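Last updated 11/02/2018

## Saststead Community Choir: things people ask us

**Do I have to audition?**

No. You turn up, you stand near people who sound like you, and by the second song you'll know if you're an alto. If you're still not sure, you're an alto.

**Can I come if I don't read music?**

Most of us follow the shape of the dots and hope. Practice tracks for each part go out by email the week before we start a new piece.

**What does it cost?**

$3 a session, or $10 a month if you believe in yourself. The first visit is free.
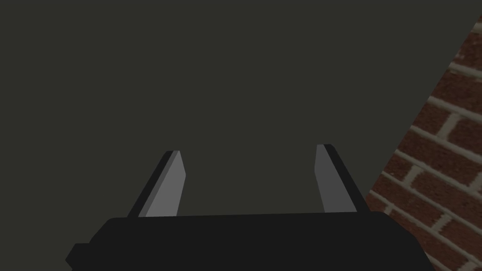

Loukia Raptis writes that the monthly rate should come with a refund for anyone made to sing "Danny Boy" more than twice in one season. We've passed this on to our director, who has added it to the January program.

**Who is the director?**

Mr. Liao. He waves with his left hand, and it takes a week or two to get used to. He will stop the whole room over one wrong vowel – please don't take it personally, even when he's looking at you.

**Where do you sing?**

Rehearsals are at Horkach Hall, behind the Butell Street library. Use the side door. The front door is for the ballroom dancers, and they have feelings about it.

**How big is the choir?**

On paper, roughly 200. On a rainy evening in winter, bring a loud friend.

**What should I wear for concerts?**

Black, top to bottom. Navy looks like black in your closet and like navy everywhere else.

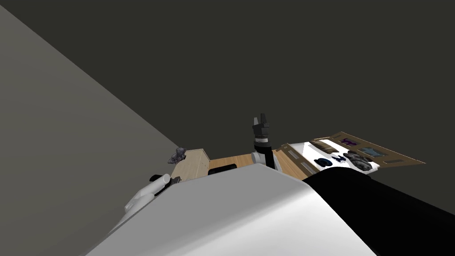 *Robot arms over a worktable*

**Are you any good?**

We raised $2,567 at the last spring concert, and only part of that was the bake sale.

**Can I bring my kids?**

Ages ten and up can sing with us. Younger ones may sit and listen, as long as they can do both at once.

**I missed a month. Can I come back?**

Yes. Your folder is still on the shelf, and so is your coffee mug. Please wash it.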